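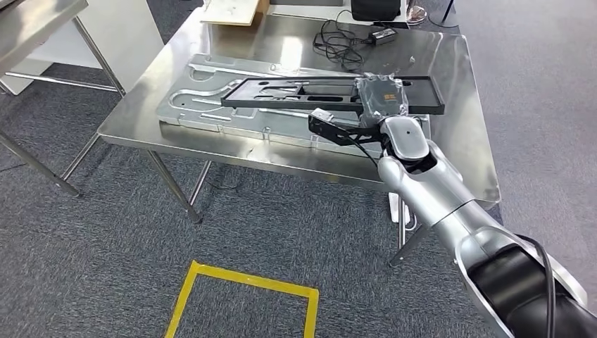

Right, start with the name. Bollent. Why we nearly lost it before a single jar went out.

Quick hands up — who here has searched their brand name in more than one class? (Wait. Usually hardly any.)

Our story. Filed for skin creams only. Houda Zaki had been selling scarves as Bellon for years. One letter out, well two. Her solicitor wrote in May. Fair enough letter, quite polite.

What we got wrong
— searched exact spelling, never said it out loud
— printed 1,046 cartons before the search came back
— let the launch post go up anyway. My fault that one

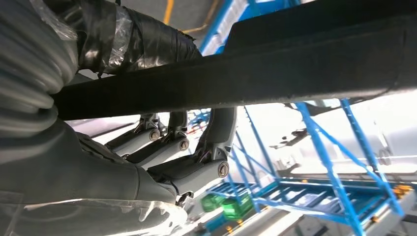
Grey ducting, with taped plastic wrap overhead.

Ok the deal. 90 days to sell through, no clothing ever, our logo keeps the leaf. Houda kept Bellon, we kept Bollent. No money changed hands exept fees. Oranuch Sombatkul did the talking for us, thank her here.

Then the famous face bit. Somkiat wanted an actress fronting it. Slow down! If she leaves, who owns the name on the lid? Read out clause 6. Pause.

Kaewsai comparison — skip if runing late.

Costs slide. Carton reprint first, then the lawyer. People always ask about the lawyer, say ask me after.

Finish on the new jar, pass it round. Get it back this time. Questions, Thongchai has the mic.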